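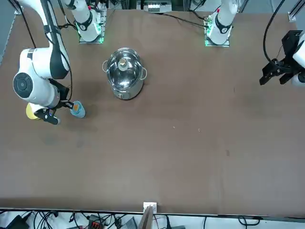
Two-arm bench station at work on the kitchenware set.

Clellau Two-Arm Bench Station
Sold and supported by Pestier
Page last revised 14 Jan 2020

The Clellau is a pair of arms, a pair of two-finger grippers and a table. You would be surprised how many quotes leave out the table. Ours is on line one, because a customer once took delivery of two very good arms and stood them on a desk from the accounts office, and the desk lost.

What you are paying for
Two arms with base plates and grippers. Controller and power supplies. Cables, in a quantity that will strike you as a mistake. Two days of setup on your floor, plus one return visit within 6 months, which you should book now and will forget to book until November.

What you are not paying for, and will
Something to put the power supplies on. A shelf along one side of the table does nicely, and costs very little if you order it with the station and a good deal more if you order it in a panic. Spare gripper fingers: budget for 3 sets in the first year. A person's time, which everyone enters as zero. Put down 80 hours for the first task you care about and be pleased if some of it comes back.

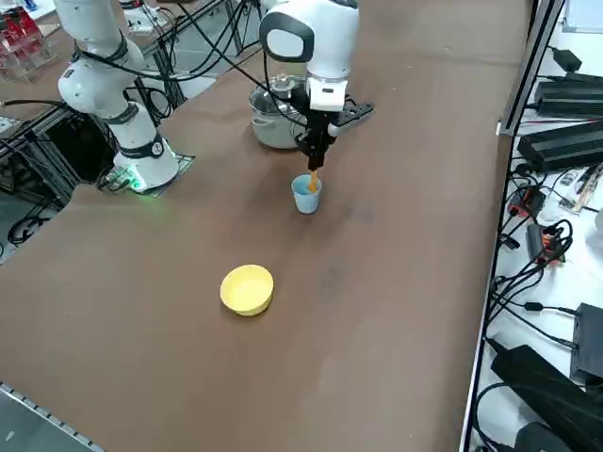 Then there are the objects. Buyers will argue for a month over reach and payload and then send someone out for cups on the morning of the install. Buy your cups, bowls and pots early, buy duplicates, and write down where they came from. Shops change their stock without consulting your test plan. Glass lids deserve a line of their own — they are shiny, they are clear, and they roll.

Floor space
Measure the table, then measure it again with a person walking behind it carrying coffee. Allow room for both arms to swing past the table edge, and for somebody to kneel down and find out which plug is which. If your doorway is narrow, tell us before the truck does.

Clellau or Fang?
We also sell the single-arm Fang. If your job can be done with one hand, buy the Fang and keep the difference. Holding a pot steady while taking the lid off is a two-arm job. Most people who say they need two arms need one arm and a clamp, and we sell the clamp too. 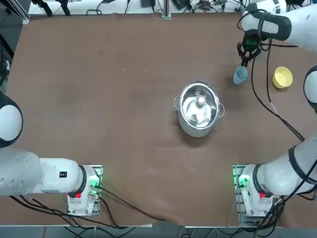
Ysaline Rey at Tutwood writes that the hours figure was fair but we were too kind about the cables, and that she would have ordered the longer set had anyone asked her where the outlets were. We now ask. It is question 2 on the order form.

Lead times and quotes
Quotes are itemized and include freight. Send floor measurements and a short list of tasks to Hok-lam Chang at Pestier. "General purpose" is not a task, and he will write back to say so.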